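# Gustum kit: grasp point sits off to one side of the part in the simulated cell

Running the Gustum pick-and-sort kit, stock table scene, seven parts, before we commit to the hardware bundle.
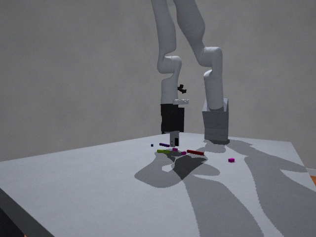 Lister asked whether the offset is the same for every part or only for the bars. Only the bars, as far as I can tell. Blocks and the cube are picked on center. With a bar, the planner returns a point toward one end, the fingers close, and the part swings when lifted. The arm model is the one shipped with the kit and I have not edited the gripper file. Log shows 2,462 grasp attempts since February, with more than 6 percent dropped, nearly all bars. Is this a kit defect or a setting? The trial license runs out soon and I would like to know before paying.

- Gilberto Usuga

**Skamerar**

Setting. The default grasp sampler scores the visible top face only. If another part or the gripper's shadow covers some of a bar in the camera view, the segment comes back short and its center moves. Two things to try:

1. In the scene file, turn off cast shadows and rerun the same seed. If the offset goes away, the segmentation is at fault and the planner is fine.
2. Set the sampler to `fit_box` in place of `centroid`. It is slower per part but it uses the known bar length.

Do the first one before the second. With both changed at once you won't know which did it. Leave shadows on for the final test - your real table will have them.

**Esfahani**

Had the same with the older version and just made the bars shorter. Worked for us. Support took a while to answer.

**Lister**

Shortening the parts only hides it. I'd add one item to Skamerar's list: check the finger opening in the gripper file against the bar width. When I ran the trial the default was 2 mm too tight, and the fingers nudged the bar on the way down. You can see it in the contact log as a touch before the close command. Whether that justifies the price of the bundle is another matter. The simulator is good, the documentation is thin.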